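Making a bright box room feel less bare before January
Posted 09/12/2022 in Home & Rooms

We've finally emptied the small back room and I'd love to have it usable by January, but it's bare and echoey and I can't settle on where to start. I've got a Rastum shelving unit still flat in its box, a Karaca rug that used to be in the hall, and a desk that will only go along one wall (I've measured, then measured again, then sulked). The light pours in and bounces off everything, lovely at breakfast and horrid when I'm trying to read. 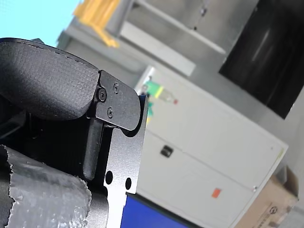
My other half wants to paint first and furnish later. I'd rather get the shelves up and live with it for a bit – we did the bedroom in a rush and I've regretted the colour ever since. The gap beside the door is 73 cm, if that helps. Do I build the shelves now or wait? And would you do blinds or curtains?

shelfish_and_proud
Paint first, please! I put my shelves up before painting and had to take every last thing down again, and there's still a stripe of old magnolia behind them. You don't have to do the whole room, just the wall they're going on. For the light I'd go for a blind. Mine's a Riltico one, 52 cm wide, and I tilt it down after lunch and leave it alone the rest of the time. The rug will do wonders for the echo, so get that down as soon as the paint's dry.

mossbank
curtains. blinds are a pain to dust

tea_at_the_top
I'm with you on living in it for a while, but you can do that without building anything. Put the desk in, roll the rug out and work in there for a fortnight – you'll soon find out where you squint. We moved our desk 2 times before we fixed anything to the wall. Also check the shelving fits your gap before you open the box, as my Ekosero one was a pig to get back in its packaging and the shop got very sniffy about it.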